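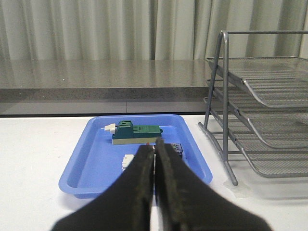 Page 14

Thursday

Up before six to get the early bus to Torkenton. Proveo had its open day and I had put my name down in September, then forgotten about it until the reminder came. Rain most of the way. I ate my sandwich at nine in the morning, so I had nothing for lunch.

The building is behind the tile warehouse and there is no sign on the road side. I walked past it twice. At the desk they gave me a sticker with my name spelled wrong and told me to wait by the coats. There were 40 of us, split into two groups. Mine went to the sorting room first and the other lot got the talk.

Natnael Ambaye ran the sorting room. He didn't give much of an introduction. He said the job was small electrical parts, out of the blue tray and into the wire letter rack, and that we could ask questions while it ran but not lean on the table. Then he started it.

I had expected something bigger. It was a white table in front of a gray counter with a curtain hung behind, and an arm with two black fingers. The fingers have scuffs along the gripping edges, and I asked if those were from this job. Natnael said they were from every job.

It is slow. I want to write that down because the videos I had seen at home were speeded up and I hadn't known. The arm comes over the tray, stops, moves a little to one side, stops again, and then goes down. A man next to me kept saying "go on, go on" under his breath. The green part gave it the most trouble. It is long and flat at one end and boxy at the other, and if the fingers close on the wrong end the whole thing tips. It tipped twice while I was standing there. The third time it came up level and a few people clapped, which seemed to embarrass Natnael.

He explained that there is a camera down by the fingers and another one fixed near the table, and that each one sees things the other can't. From above the fingers a part in the front of the tray can be half hidden just when you need to see it. I asked how it copes with that. He said some days better than others. I liked him for that.

Someone asked why a letter rack. He said it was in the supply closet and it was hard, and they wanted something hard. The mesh is the trouble. The camera looks at the floor of a tier and gets part mesh and part whatever is behind it, so the arm has to work out how high the floor is. When it guesses too high it drops the part from a height and you hear it. When it guesses too low the arm pushes and the rack wants to slide, so they tape the foot down.

Between runs they clear the rack and put the parts back in the tray by hand. A young woman did this and was very quick at it. She turned each part a little differently every time, and she told me that was on purpose. If you put them back the same way you learn nothing.

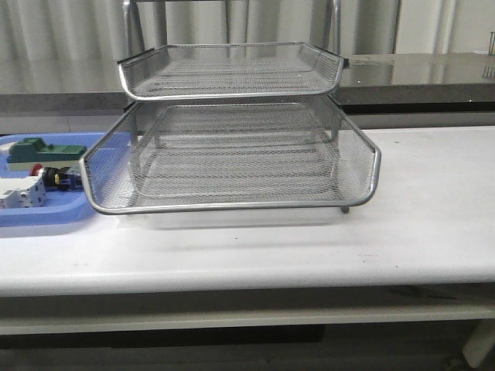 The talk

We swapped over at half past eleven. The talk was in a side room with not enough chairs, so I stood by the radiator and was too hot. Baldur Þórarinsdóttir gave it. She is an engineer, came over from the Nalla office, and had the kind of voice you can hear without a microphone.

Most of it was over my head but I made some notes. They have 3,000 recorded runs from the table we had just seen. Of the last hundred, 80 ended with the part in the rack where it was supposed to be. She put the bad ones up on the screen too and went through why. One was a part dropped on the table short of the rack. One was the arm holding a part and not letting go — that got a laugh. She let it play to the end.

The software is called Tsegaye. I asked her afterward how to spell it and she wrote it on the back of my sheet.

A woman from a parts supplier asked whether this would replace people on her packing line. Baldur said not at this speed, and that she would not promise anything about later. The woman didn't look pleased with the answer but she wrote it down. I thought about the years I spent in returns at the depot, sorting fuses and switches into bins, and how my hands knew which was which without my looking. I would not have minded a machine doing Mondays.

There was coffee and a plate of dry cake. I had two pieces on account of the sandwich.

Back to the table

They let anyone who wanted go back in before the end. Only a few of us did. Natnael was running the part of the program where the arm drops back to its waiting position between attempts. From there the fingers point up at the front edge of the table from below, closed, and you get the tabletop above and the floor and the table leg underneath.

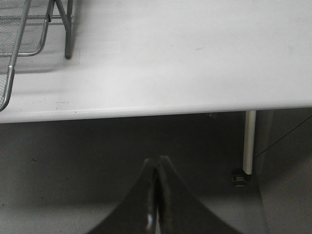
I asked him if it ever hit the edge on the way back up. He said once, early on, and that they changed the path the same afternoon. Now it swings out farther than it needs to. It costs a second or two on each run and he wants that second back, but Baldur says leave it alone, so it is left alone.

He let me press the button to start the next run. I stood there with my bag on my shoulder and watched until the bus time made me go.

Home by four. Shoes still wet, put newspaper in them. Must write to my sister about the spelling of that name, as she will want to look it up. Soup for supper and the rest of the bread.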